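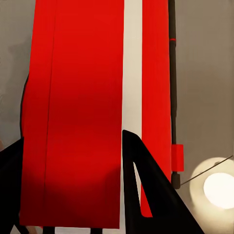 Red panel with a cream-white strip to its right

Ticket 781 - Stivora rain log shows impossible totals
Opened 1/20/22
Station: Bultthorpe
Status: solved, left open for comments

First, I love this program. I've kept rain records on paper for years, and watching the Garau gauge fill in the chart by itself is a joy! So please read this as a happy user with one odd problem.

After the last update the daily total jumped to 39 inches overnight. We had a light drizzle. The old tube gauge by the fence showed barely enough to wet the bottom, and the raw readings on the Garau display looked fine too, so I went after the import step.

Tried so far:
Restarted the gauge and the base unit. No change.
Put in fresh batteries. No change, but the signal bars look great now.
Deleted the bad day and imported it again. Same total came back.
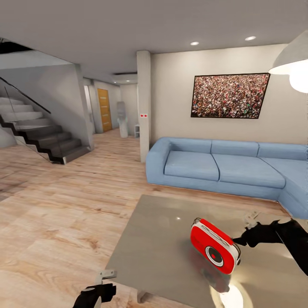

Next I exported the file and opened it in a plain text editor, and there it was - the new version writes a running total on every line, and the chart adds all those lines together as if each one were new rain. A fun thing to find before breakfast. The June records are fine, and so is everything else from before the update.

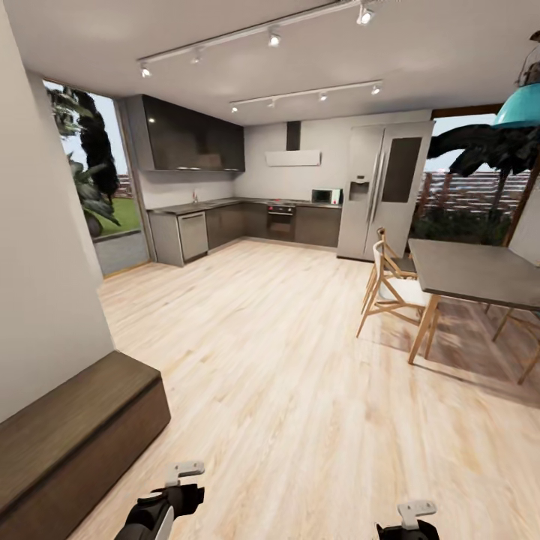
Does the gauge have to be calibrated again after this?
Only if you took the tipping bucket apart. The fault is in how the file is read, and the gauge itself is measuring correctly.

Changing the import setting from "per reading" to "cumulative" fixed the daily total right away. The monthly chart still showed the old spike until I cleared the saved charts and waited 20 minutes. Now it matches my tube gauge beautifully, and I've been clicking back through the whole winter just for the pleasure of it.

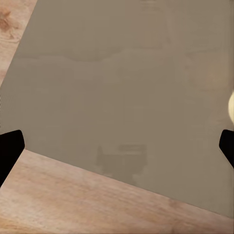 Stivora Support wrote back that the Joseph station had the same trouble, and that files longer than 1,000 lines should be split before they are imported again. They asked for a copy of my export, with the bad day left in. Sent this afternoon, along with my settings file.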